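4. Puesta en marcha del planificador bimanual

Kesotmont – Guía de instalación y ajuste del software de control

Este capítulo supone que la celda está montada, que los dos brazos responden en modo manual y que se ha completado el capítulo 3 (alimentación y red). Se describe la configuración del servidor de percepción, el registro de las cámaras y la primera ejecución coordinada. Los nombres de parámetros se escriben tal como aparecen en el archivo de configuración.

4.1 Arranque de los servicios

1. Inicie el servicio de control de articulaciones con el perfil bimanual. El registro debe mostrar ambos brazos en estado LISTO antes de continuar.
2. Inicie el servidor de percepción Sobczak. Escucha en el puerto 3644; si otro proceso lo ocupa, modifique percepcion.puerto y repita el cambio en el cliente.
3. Compruebe que los relojes del controlador y del servidor están sincronizados. Un desfase entre relojes produce poses válidas asociadas a un instante incorrecto, y el planificador no lo detecta.
4. Abra la consola de diagnóstico y confirme que llegan imágenes de las dos cámaras de muñeca y de la cámara fija.

Nota: el servicio de control no reintenta la conexión con percepción. Si se reinicia el servidor, hay que ejecutar de nuevo el paso 4.

4.2 Registro de las cámaras de muñeca

La transformación entre cámara y brida se guarda por separado para cada brazo. No copie los valores de un brazo al otro, aunque los soportes procedan del mismo lote.

1. Lleve los brazos a la pose de observación con el comando ir_a observacion.
2. Ejecute el asistente de registro para el brazo izquierdo y acepte el resultado únicamente si el residuo queda por debajo del límite definido en registro.residuo_max.
3. Repita la operación con el brazo derecho.
4. Guarde el perfil y reinicie el servidor de percepción.

El asistente rechaza las imágenes borrosas, pero el bucle de ejecución las acepta con menor peso. Durante un movimiento rápido la estimación se apoya sobre todo en la cinemática directa; la imagen vuelve a dominar cuando la velocidad de la muñeca desciende por debajo de percepcion.vel_max. 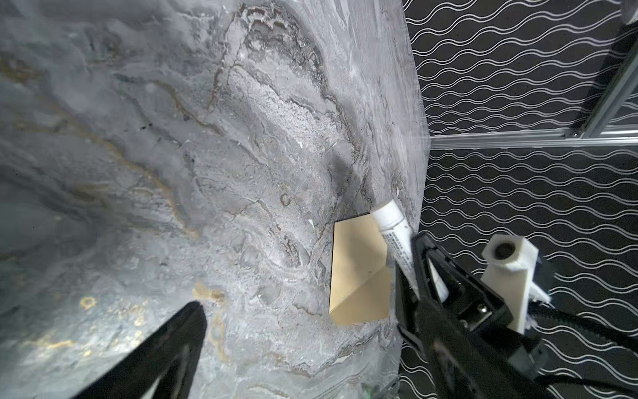 La segmentación de objetos se calcula sobre el plano de la mesa. En superficies con veteado de tipo mármol conviene activar filtro_textura, que descarta los contornos sin altura respecto al plano. Los objetos delgados, como el cartón o el papel, quedan cerca del umbral de altura: reduzca altura_min de forma gradual y revise la máscara después de cada cambio.

Precaución: un valor de altura_min demasiado bajo convierte las vetas en candidatos de agarre. El planificador puede enviar entonces la pinza contra la mesa. Mantenga activo el límite de fuerza vertical durante todo el ajuste.

4.3 Zona compartida y arbitraje

La zona compartida es el volumen que pueden alcanzar las dos pinzas. El planificador Turkutholm la trata como un recurso con reserva: un brazo la solicita, la ocupa y la libera. En las tareas de aproximación conjunta se concede a los dos a la vez y se activa la comprobación de distancia entre dedos.

1. Defina los límites de la zona en zona.compartida, en coordenadas de la base común.
2. Fije arbitraje.modo en exclusivo para la primera prueba.
3. Ejecute la secuencia de prueba sin objetos y verifique en el registro que cada reserva tiene su liberación.
4. Cambie arbitraje.modo a conjunto y repita la secuencia a velocidad reducida.
5. Si el registro indica DISTANCIA_DEDOS, aumente margen_pinza y vuelva al paso 3. 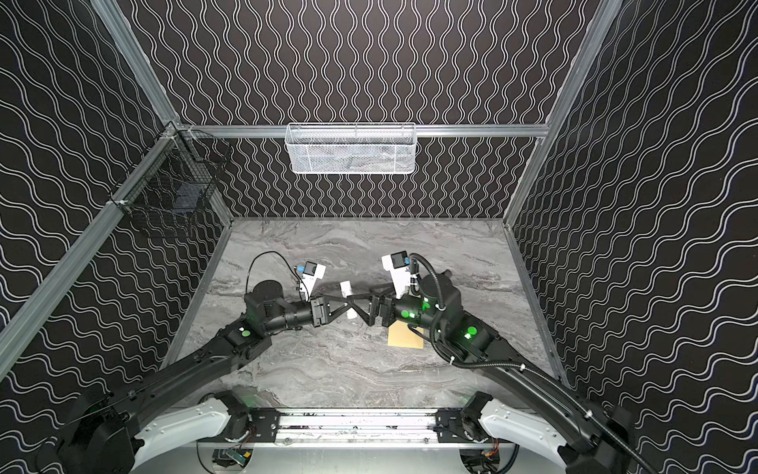
En modo conjunto, las trayectorias de ambos brazos comparten una única base de tiempos. Si un brazo se retrasa, el otro reduce la velocidad en la misma proporción. El comportamiento es intencionado – evita que una pinza llegue a la zona con la otra fuera de su trayectoria prevista – y no debe corregirse aumentando la ganancia del brazo lento.

El modelo de colisión incluye los eslabones, las pinzas y los alojamientos de las cámaras. Los cables externos no se modelan. Para compensarlo, asigne un radio adicional a cada muñeca mediante colision.radio_cable y limite el giro de la última articulación. El mismo criterio se aplica a las cestas fijadas a la estructura, que deben declararse como cajas estáticas.

Nota: el planificador ignora cualquier caja estática que se solape con el plano de la mesa. Deje una separación mínima en el eje vertical al declararlas.

4.4 Exclusión del segundo brazo en la imagen

Con las pinzas próximas, la cámara de una muñeca capta parte del otro brazo. Sin máscara, el segmentador puede clasificar esas piezas como objetos. La máscara se genera proyectando el modelo cinemático del brazo opuesto en cada imagen.

1. Active mascara.brazo_opuesto en los dos perfiles.
2. Lleve los brazos a la pose de comprobación.
3. Superponga la máscara en la consola y verifique que cubre la pinza, el alojamiento de la cámara y la muñeca.
4. Si aparece un desplazamiento constante, repita el registro del apartado 4.2. Si el desplazamiento varía con el movimiento, revise la sincronización de relojes.

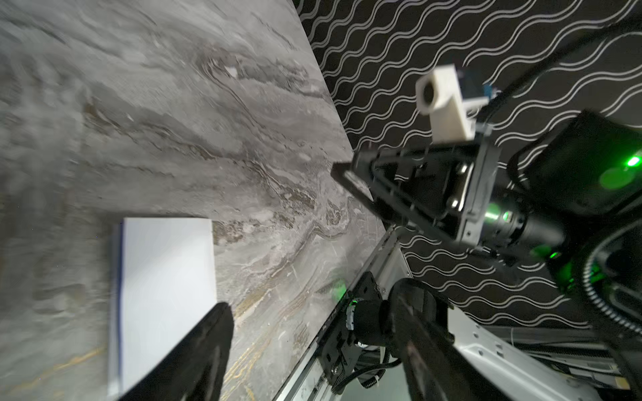 Redacción técnica: Ga-eun Ryu
Revisión: Ro-un Na
Jul 23, 2019

Los indicadores luminosos verdes pueden generar halos que superan el contorno proyectado. Amplíe la máscara con mascara.dilatacion hasta cubrirlos y fije la exposición de las cámaras de muñeca. La exposición automática no es compatible con esta función.

4.5 Primera ejecución

1. Coloque las piezas dentro de la zona compartida.
2. Cargue la tarea de prueba desde el repositorio Skenamgate y seleccione el perfil guardado en 4.2.
3. Solicite una planificación sin ejecución. La consola muestra las trayectorias y los puntos de agarre propuestos.
4. Compruebe que cada punto de agarre corresponde a un objeto y que ninguno cae sobre una máscara.
5. Ejecute con el factor de velocidad reducido y la mano en la parada de emergencia.
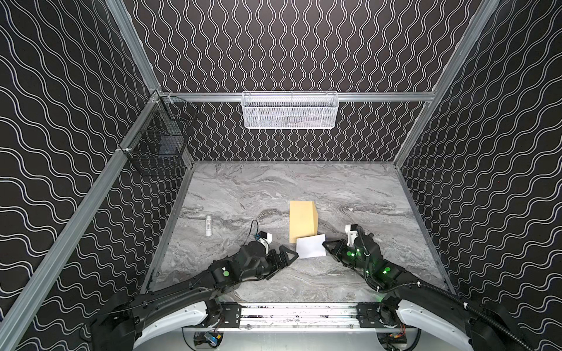
Figura 4-2. Cartón, papel y tubo sobre la mesa, con ambos brazos dentro del espacio de trabajo.

Cuando dos objetos planos se superponen, el segmentador puede devolver un solo contorno. Active separar_capas para dividirlo por color y altura. Si la división resulta inestable entre imágenes consecutivas, aumente el número de imágenes promediadas con los brazos detenidos.

Precaución: no modifique parámetros de percepción con una trayectoria en curso. Los cambios se aplican de inmediato y pueden invalidar el objetivo de agarre sin detener el movimiento.

4.6 Mensajes frecuentes

RESERVA_CADUCADA: un brazo no liberó la zona compartida en el plazo previsto. Lleve ambos brazos a la pose de observación y reinicie el arbitraje.

POSE_ANTIGUA: la estimación supera la edad máxima admitida. Revise la carga del servidor y la sincronización.

PLANO_NO_HALLADO: la cámara fija no ve suficiente superficie de mesa. Retire los brazos y repita la detección del plano.

MASCARA_VACIA: el perfil cargado no contiene el modelo del brazo opuesto. Vuelva a guardarlo según el apartado 4.2.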